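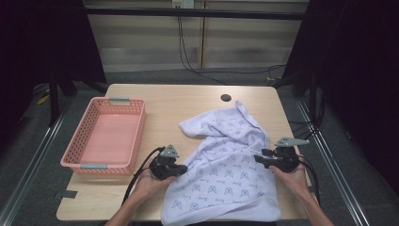
Vida y oficios — Entrevistas

Tincuța Buzatu llegó a la comarca un mes de noviembre, con una maleta prestada y la dirección de una pensión apuntada en un sobre. Hoy lleva la lavandería Koech, en la calle que baja al río, y cuando le propuse que habláramos me citó a las siete de la mañana, «antes de que empiece el ruido», con una cafetera ya en el fuego y unas galletas de nuez que hay que probar para creerlas.

Aprendió el oficio de niña, con su abuela, en un pueblo donde se lavaba en el patio. «Ella olía la sábana antes de doblarla —recuerda—. Metía la nariz, así, hasta el fondo, y si no le gustaba, vuelta a empezar. Yo me moría de vergüenza cuando venían mis amigas, y ahora hago exactamente lo mismo delante de los clientes.»

Los primeros años aquí los pasó en la plancha de un hotel, el Maltent, que cerró hace tiempo y del que todavía habla con un cariño que me sorprendió, porque las jornadas eran largas y el sueldo no tanto. «Planchábamos 120 sábanas en un turno, y cantando. Bueno, cantaba Snežana, y las demás le pedíamos que parase.»

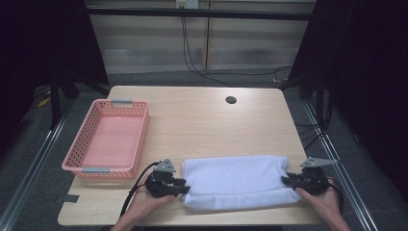
Foto: archivo de la redacción

Snežana es Snežana Vukadinović, compañera de aquellos turnos y hoy socia del negocio. Aparece a media conversación con el pan bajo el brazo, se sienta sin quitarse el abrigo y corrige los recuerdos de su amiga, que se deja corregir a medias. «Eran 103, que las contaba yo —dice—. Y cantaba muy bien.» Se ríen las dos, y durante un rato largo me olvido del cuaderno.

Abrieron el local con unos ahorros y una lavadora de segunda mano que perdía agua por debajo. El primer invierno fue flojo. Después empezaron a venir los estudiantes, luego las dos peluquerías de la plaza y, por fin, las vecinas mayores, que al principio las miraban con recelo y ahora entran aunque no traigan nada que lavar. «Hay una señora que viene los jueves a sentarse —cuenta Tincuța—. Dice que el ruido del secado le recuerda al tren de su pueblo.»

Le pido algún consejo para casa y se pone seria. Menos jabón, mucho menos. El suavizante, lejos de las toallas. Y sacudirlas bien antes de tender, con ganas, «como si te hubieran hecho algo».
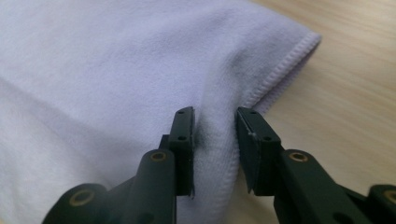
Una toalla lila de microfibra sobre la mesa.

De jubilarse no quiere ni oír hablar, aunque Snežana le manda anuncios de casitas en la costa. Lo que le gustaría es enseñar a alguien joven, con calma, como le enseñaron a ella. Me acompaña hasta la puerta, me mete en el bolso lo que queda de las galletas y, antes de despedirse, me mira el cuello de la camisa y me pregunta quién me la plancha.

También en Entrevistas
El zapatero que no tira las hormas
Media vida en la panadería Zestero
«A mi madre le debo el oído»: conversación con una afinadora de pianos
Los últimos relojes del taller Drirton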